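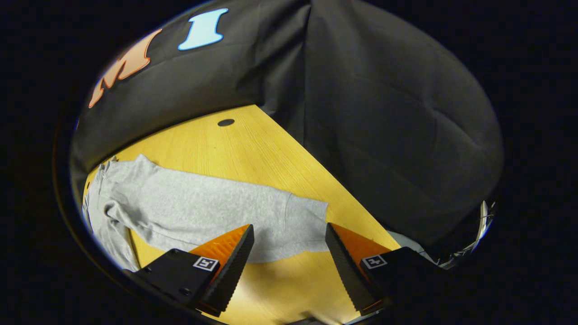 *Gray knit top on a yellow wooden tabletop.*

# Clothing repair and alterations: common questions

Last updated 2024-10-15

## Drop-off and pickup

**Where do I bring my clothes?**
Bring them to the Tatari counter at 277 Mayrhofer Street. The entrance is on the parking lot side. The street door is for the fabric store and does not connect to us.

**Do I need an appointment?**
Not for mending. You do need one for fittings, including pants hems if you want them pinned on you. If you already know the finished inseam, write it on the tag and leave the pants with us.

**Do clothes have to be washed first?**
Yes. We turn away anything that has not been washed, and this includes coats. Dry-clean-only items should come in with the cleaner's tag still on.

**How long does it take?**
Small repairs take five working days. Zippers and linings take ten. October is our busiest month because of winter coats, so add a week to both.

**What if I lose my ticket?**
Give us the phone number you left at drop-off and describe the item. We will ask for a photo ID.

## Sweatshirts and other knits

**Can you fix a hole in a sweatshirt?**
Usually. A hole smaller than a dime can be closed from the inside and will leave a small pucker. Larger holes need a patch. We keep gray, navy, black and cream jersey in stock, but an old garment has faded and a new patch will look a little darker.

**The cuffs are stretched out. Can they be replaced?**
Yes, with new ribbing. We replace cuffs in pairs, even if only one is worn. The waistband can be done at the same time and is priced separately.

**Can you shrink or unshrink something?**
No.

**Do you repair hand-knit sweaters?**
Mirjam Brunner takes these on Jutell wool or on yarn you supply. If you have leftover yarn from the original, please bring it, even a short length. She looks at each sweater before giving a price, and she does not work on mohair.

## Zippers, buttons and linings

**My zipper is stuck. Does it need replacing?**
Often it only needs a new slider. We check this at the counter. If the teeth are missing or bent, the whole zipper has to come out.

**Which zippers do you use?**
Clorkel metal or nylon, in the closest color we have. You can also bring your own. Measure the old one from the top stop to the bottom stop and leave out the tape ends.

**Can you match a lost button?**
We have some 2000 loose buttons in drawers and you are welcome to look. If none match, we can move a button from the hem or inside placket and put the odd one there.

## Payment and problems

**When do I pay?**
At pickup, by card or cash. Coat relining needs a deposit of half.

**The repair came undone. What now?**
Bring it back within 60 days with the receipt and we will redo it free.

**Who do I contact about an order?**
Yolanda Aguirre handles orders at the counter, or by phone at extension 1314. Please have your ticket number ready.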